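# Give a Hand-Me-Down Play Kitchen a Fresh Start 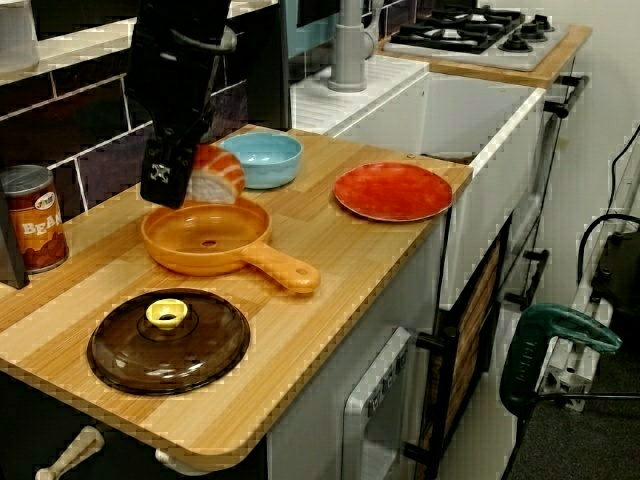 *2 min read · 1 February 2020*

I love a secondhand play kitchen! Ours came from a yard sale in Sestby, sticky in every corner, and one afternoon made it look great again.

1. Pull out all the loose pieces and soak the plastic food in warm water with a squirt of dish soap. Ten minutes is plenty.
2. Scrub seams and crusts with an old toothbrush (so satisfying).
3. Wipe wooden parts with a damp cloth, never a dripping one, and dry them right away.
4. Sand rough edges lightly with the grain. I used 2000 grit for the last pass and wow, it's smooth.
5. Rub in a thin coat of food-safe mineral oil and leave it overnight.

Tighten every screw before you hand it over, then check them again in April. Knobs work loose fast once the soup orders start coming in!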